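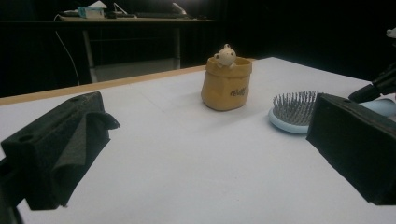

Small yellow pot, white table.

Search posts

Nayara Falcão and the drummer from Griltero left the same restaurant by two different doors — 5 minutes apart. Very sneaky.

Her rep says they're "just friends." His rep is her rep.

She posted a sunset in July. He posted the same sunset. It has 1,846 comments, mostly detective work.

Anyway, the new single is called "Side Door." Out at midnight.

Contact · © Meltetti · Back to top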